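Ticket 2244: Policy scores in simulator do not match bench ranking
Project: Kemeys / deck transfer task 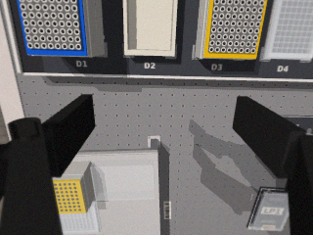 Wrist view from the simulator, fingers open, deck positions D1 to D4 along the top.

Opened by: Feven Nigatu
Assigned to: Henok Gebreyes
Opened: 1/6/23
Status: Closed, with one follow-up

Problem
We use the simulator to rank policy checkpoints before giving any of them bench time. For the last batch the order came out wrong. Checkpoint 6 was top in simulation and near the bottom on the real deck. Checkpoint 11 was the other way round. The February batch ranked correctly with the same scoring script.

Expected
Same order for the best and worst checkpoints in both places. Absolute success rates are allowed to differ.

Log

Feven: Re-ran both checkpoints with the seeds from the original report. Same scores, so it is repeatable. Logs are in the Kemeys share under rank_check.

Henok: Is the task list the same? Bench runs use 2,244 trials in total and I want to be sure the sim set has the same split of target positions.

Feven: Same split. Checked against the bench sheet.

Henok: Looked at the wrist images next. The simulated light is fixed, so the deck edge always throws its shadow on the perforated surface in the same place. D2 and D4 read clearly, D1 and D3 are much dimmer. On the bench the lamps get moved and the labels are all about as bright as each other. A policy could be picking its column from the shadows.

Ketsara: We had light randomisation on in February. Please check the config before blaming the policy.

Henok: Config says on. The renderer log says off. The Vetard update renamed the key and the old name is ignored without a warning.

Feven: Renamed the key and repeated the full set with random light direction and strength. Checkpoint 6 lost up to 21 points. Checkpoint 11 hardly moved. Order now agrees with the bench at both ends.

Tamás: Can you rule out the tray contents? The cream tray at D2 is empty and some bench runs had it filled.

Feven: Repeated with the light fixed and the tray filled. Scores stayed where they were in the first run, wrong order included. I don't think the tray matters for this ticket.

Cause
Light randomisation was switched off by a renamed config key. Every simulated trial had the same lighting, which favoured checkpoint 6.

Fix
Key renamed in all Kemeys configs. The loader now stops on any key it does not know. Rankings made after the Vetard update should be treated as invalid and run again before they go in the results table.

Follow-up
The middle of the ranking still has two checkpoints swapped compared with the bench. The gap between them is small and may be noise. Sarla will repeat both on the bench with new seeds, under a separate ticket.

Closed by: Henok Gebreyes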